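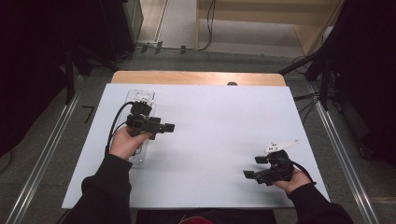 Fixing a hand-held gripper that drops clear containers

Zisix bench notes, 30/01/2018

The fault goes like this. You close the jaws on a clear plastic container, lift it, feel rather pleased with yourself, and somewhere over the board it slides out and bounces. The log says the grip was fine. The log has always been an optimist.

We had 149 drops in January before anyone looked past the operator. The operators would like that noted.

What you need

A pair of grippers with cables attached, a flat white board, one clear container, one solid block of similar width, a lint-free cloth, isopropyl alcohol, and the small hex key that came in the Gikis kit. If you have lost the hex key, the one from the Korneck stand fits, badly.

Step 1. Stop recording

Close the session before you touch anything. If you leave it running, every test drop goes in with the good data, and you will spend an afternoon picking them out by hand. Ask how we know.

Step 2. Check the cable slack

Hold each gripper out at working reach and open and close it ten times. The cable should hang in an easy loop. If it pulls tight at full reach, it tugs the body of the gripper back and the jaws twist on the container. Reroute it and try again. This alone cured the left unit on one of our two stations.

Step 3. Clean the tips

Wipe both jaws with alcohol and let them dry for a full minute. Hand cream is the usual villain. Do not sand the tips. Someone will suggest it.

Step 4. Test with the block, then the container

Lift the block 20 times, then the container 20 times. If both fall, you have a loose jaw: tighten the pivot screw a quarter turn and repeat. If only the container falls, the walls are flexing and the closing reading is lying to you. Go to step 5.

Step 5. Reset the closed position

Open the Bouazza settings page and find "close threshold." Ours shipped at 605, a value that suits the block and nothing else we own. Lower it by five at a time, with three lifts after each change. Stop when the container holds without its sides bowing in. If you hear a crack, you went too far — get a new container and sweep up before carrying on, as the splinters are sharp and fond of sleeves.

Step 6. Do the other hand

Yes, separately. The two units do not share a threshold, whatever the settings page implies by showing only one box. Switch the drop-down to the other side first.

If it still drops

Check the firmware. Versions before 100 forget the threshold when unplugged. Past 3,000 open-and-close cycles, replace the tips and start again from step 4.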